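Frequently Asked Questions: Teaching the Arm

Maintained by Zuweira Dramani for the Benalville teleoperation group. Last touched Apr 14, 2021. If your question is missing, write to me and it will be added, possibly with your name removed.

Who is this page for?

People who have signed up to drive the arm for the Brosanero task set, and people who were signed up by their supervisor and would like to know what for. You need a working hand, a login and some patience. A background in robotics is fine too, as long as you don't use it to argue with the home position.

What exactly am I doing?

Demonstrating. You perform a small tabletop job through the arm (pick up this, move it over there, let go) and the software writes down where every joint was and what the gripper was doing. Later a policy is trained on the lot of it and tries to do the same job alone. It will copy your good habits and your bad ones with equal enthusiasm. One early driver always paused before closing the gripper, to think. We now have a policy that pauses before closing the gripper, and we have no idea what it thinks about.

By hand or by remote?

Both, at different stations. Hand guiding means you take hold of the real arm at the wrist and move it through the task while the motors go slack. Remote means you sit at a desk with the Seritz controller and the arm follows you, either the real one or the simulated one. Everyone starts in simulation. Simulated tables are cheap to replace.

How long is a session?

90 minutes, with a break in it that you are expected to take. A single demonstration should come in under 34 seconds. If you are past that and still circling the object, press cancel and start again. The recorder doesn't hold a grudge and the slow ones get filtered out anyway.

How many demonstrations do I owe you?

A full set is 27 per task. The first few will be terrible and we know it, so those go into a practice folder that is never opened except at the October party.

What does the workspace look like in simulation?

Cluttered, on purpose. Each episode loads a tabletop with a handful of household things on it, and the arm reaches in among them. The items have no reason to be together. You may be asked to work beside a tomato and a polka-dot hat, and the correct response is to get on with it.
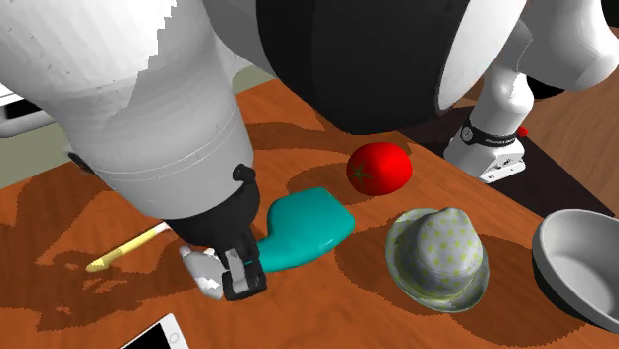

Reading time: 5 min

Why is the arm always in my way?

Arms are large and grippers are small, and the view you get is the view you get. From some angles those big black and white links take up a good share of the screen while the fingers do their business down toward the middle next to something teal. You can orbit the view with the right mouse button before you start recording. Once recording is on, the view locks, so pick an angle where you can see both fingertips and the thing you are after. Watching only one fingertip is the most common mistake on this page, and I include myself.

Can I use the shadows to judge height?

Yes, and you should. There is no sense of touch at the remote station, so the shadow under an object or a finger is a decent clue to how far off the table it is. Be careful with the arm's own shadow. It gets big and ragged over the wood and tells you very little, apart from the fact that the renderer was set up in a hurry.

Do I have to avoid the other objects?

Brushing past one is allowed. Plowing through three of them to reach a fourth is a technique, but please don't teach it. If a bystander object ends up on the floor, mark the episode as failed, even if the target got where it was going.

What about round things?

Come down from above, open wide, close slowly. Squeezing the tomato from one side sends it off across the table, and it is faster than you are. For things with a narrow part, go for the narrow part. For flat things such as the phone, approach along an edge and keep the fingers just clear of the wood. The bowl should be taken by the rim. The hat is a matter of conscience.

I failed. Should I delete the episode?

No. Mark it failed and leave it. We keep failures in their own folder and some of them are more useful than the clean runs – especially the ones where you missed, backed off and got it on the second try. If you recovered, mark it "recovered" and feel good about yourself.

Is it cheating to go slowly?

A bit slow is good. Very slow produces a lot of frames in which the arm is nearly still, and the policy learns that being nearly still is a fine way to spend an afternoon. Aim for the speed you would use to move a full cup of coffee across somebody else's desk.

The controller drifts. Is it me?

Probably it is the controller. Let go, wait until the light stops blinking, press the left button to zero it. If it drifts again within the same episode, cancel and swap to the spare. Station 14 has the worst one. We have asked Palaniappan, our supplier, for a replacement and they have sent us a very nice calendar.

Will the policy be better than me?

At this one task, on this one table, perhaps by the end of the year. It still can't open the door to the lab.

Can I see what was trained on my demonstrations?

Yes. Rollouts are shown after each training round, on the screen next to the kitchen. You will recognize your own style within seconds. Most people go a little quiet.

Do I get paid for cancelled episodes?

You are paid by the session, so yes. Please don't test this.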